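Flasetti Moves to a Softer Rear End for the Second Half
27/06/2019

Montri Meesuk has ridden the same basic motorcycle for two seasons, and the Flasetti team has changed very little on it in that time. 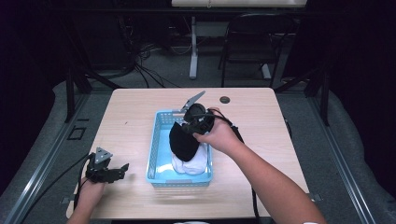

The exception is the rear shock. In April the team dropped its long-serving Bralter unit and fitted one from Hetar, with a lighter spring and a longer rebound range. Meesuk had asked for the change after the opening rounds, where the bike stepped sideways on flat rock whenever he closed the throttle.

Testing took place at the Nanayakkara quarry, on a loop of 11 obstacles with a long gravel climb at the end. The team logged 153 laps over four days. Of those, 86 were run on the new shock and the rest on the old one, with tire pressure and gearing left alone throughout.

The gain was clearest on the climb. With the softer spring the rear wheel stayed loaded over broken ground, and Meesuk could hold third gear where he had been dropping to second. On the log section the result was less clear. The bike sat lower on landing and twice caught its skid plate, so the mechanics added preload and raised the fork oil level by 40 ml to bring the front and rear back into balance.

"It turns a little slower now," Meesuk said. "I can live with that. I could not live with the rear moving around on the rocks."

The clutch and the flywheel weight carry over from last year. A revised cooling fan is still on the bench – the bracket cracked in testing – and will not be raced until the new part has been through another full day at the quarry.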